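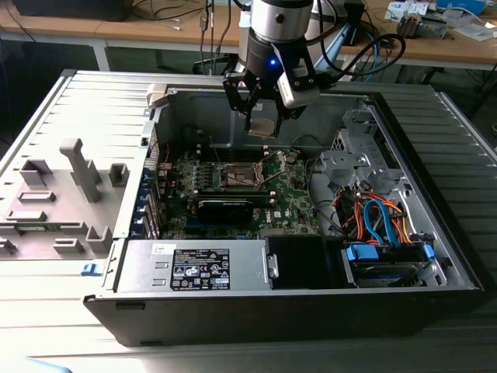 Used Dell desktop tower, opened and sorted
Stindach Surplus, item 298
Condition: used, working when shelved
Ships from: Illcombe

We sell a lot of old office towers and we know what the usual listing for one looks like. It says "powerful", it says "business class", and it has a stock photo of a closed case. None of that tells you much. A closed case could have anything in it. So we take the side panel off, lay the tower down and list it by what is inside.

What you get

One Dell tower with its side panel, a Dell motherboard (green, small white logo near one edge), the power supply, the drive cage and the drive clips. There is a graphics card across the board. The memory slots are in a row near the processor socket, and the socket has the usual metal lever. Expansion slot brackets are the blue ones at the back. Power leads and blue SATA cables stay with the machine.

Sold without: keyboard, mouse, monitor, power cord, operating system. If you see this model offered elsewhere with "free software", ask what the software is and whether the license comes with it. We have asked a few times and not had a straight reply.

About the hard drive

The drive sits in a bay held by two blue plastic clips. We erase every drive before a tower goes on the shelf. Its capacity is listed as 500 GB, which is what the label on the drive says, and your operating system will show you a smaller number. An old hard drive is an old hard drive. We don't sell it as storage you should trust, and if you have photos or tax papers to keep, put them somewhere else as well.

About the graphics card

Please don't buy this for games. We get that question more than any other. The card will run a screen. We've seen sellers call cards like this "gaming ready" and we have no idea what game they had in mind.

Upgrading

The maker's own word for cases like this is tool-free, and we'd call that half true. The drive clips are plastic, and old plastic gets brittle, so squeeze both sides evenly and pull straight. The processor lever needs a firm push down and a little to the side. Touch bare metal on the case before you handle the board or the memory. Replacing the thermal paste is on you, and a pea-sized dab is plenty whatever the tube tells you.

Before you order more memory, check the type printed on the stick you already have. We won't guess it for you by email. People have bought the wrong kind on our word before and then we both had a bad week.

The power supply label carries its rating. Read it before you add a bigger card. Sellers of cheap adapters will say you can get around a small supply with a splitter cable. We wouldn't.

Sizes and shipping

Packed weight: 91 ounces for the carton, foam and paperwork, plus the tower itself, weighed on the day it goes out. Shipping is charged on the real total. We don't do "free shipping" with the cost hidden in the price.

The carrier from Illcombe is Tak, or Ilel if you are outside the Tak area. Both say "fragile" stickers make a difference. We use more foam.

Returns

You have until the end of May to send it back if it won't power on. After that it's yours. Scratches on the case, dust in the vents and a fan you find too loud are not faults, and we'd ask you to think about the fan before ordering if the machine is going in a bedroom.

Buyer comments

"Started first time. Cleaner inside than I expected, though I had expected very little."

"Fine for the price. Listing said the clips were stiff and they were stiff."

"Wanted it for video editing. Should have read the page."

Questions about this item go to Fongchan Limsakul at the Stindach counter. Quote item 298 and say which part you're asking about. Listing checked 6 March 2023.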